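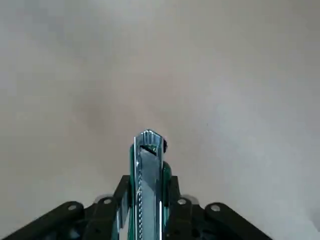
Danish Durrani reckons the gripper wants a clean before anything else gets touched. Most of the dropped parts people blame on the software, he says, come down to a bit of muck on a finger or a pin that has gone stiff.

He has been saying so to everyone at Derkex for weeks, and now it is official. The small arm cell in the Itcombe workshop has its own care sheet, one side of paper taped up at eye level, and it is a cracking piece of work. It tells you how to wipe the finger down, how to work the linkage by hand with the power off, and how to check each pivot for play before the arm goes anywhere near the table. The whole lot takes 20 minutes if you don't stop to chat.

Razia Cheema wrote the first draft and then rewrote it after watching two new starters try to follow it. Out went the long words. In came a line in capitals about letting go of the arm cable before you turn the base - a lesson learnt the slow way!
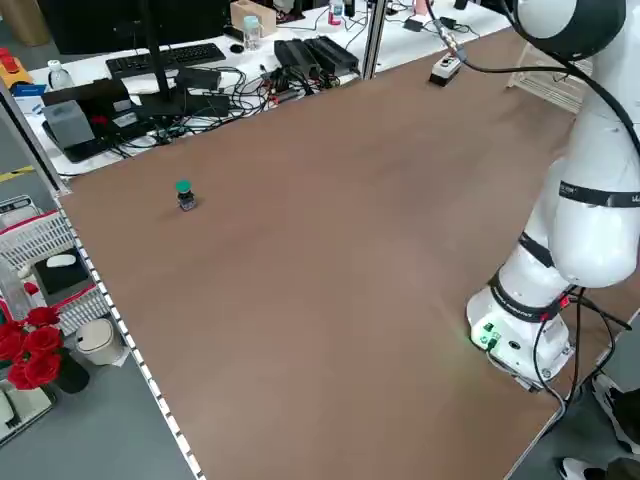
ITCOMBE, 28 March 2020 - The second half of the sheet deals with the table, and it's the part the team is most pleased with. Everything comes off the brown top except one small item, set down well clear of the arm. The arm then goes to it at low speed, 50 times, and whoever is on duty keeps a hand near the stop button and writes down any miss.

Two misses or fewer and the cell is good to go. Three or more and it's back to the gripper, starting with the pins again. Naveed Naqvi wanted a tougher limit and may well get one when the sheet is looked at again in April.

Small things make good test pieces, by the way. A push-button and a little bottle ask quite different things of a gripper,

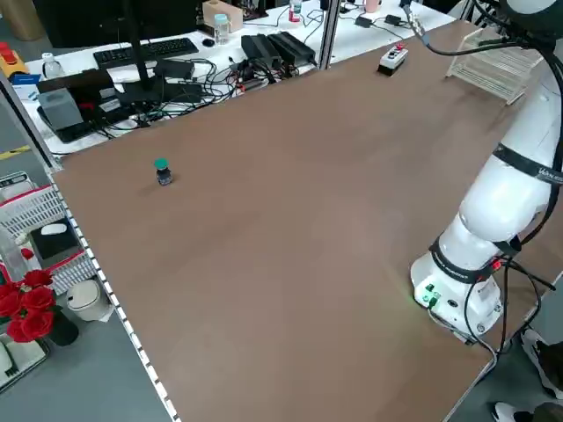
and swapping from one to the other shows up a tired linkage faster than any amount of squinting at it. Glass needs a gentler grip, so the sheet has you drop the force setting first and bring it up in small steps.

Shazia Bajwa is now writing a matching page for the cables, with a drawing of where each one should run. Anyone at Itcombe who wants to try the checks can put their name on the list by the workshop door. Bring a lint-free cloth, as we keep running out.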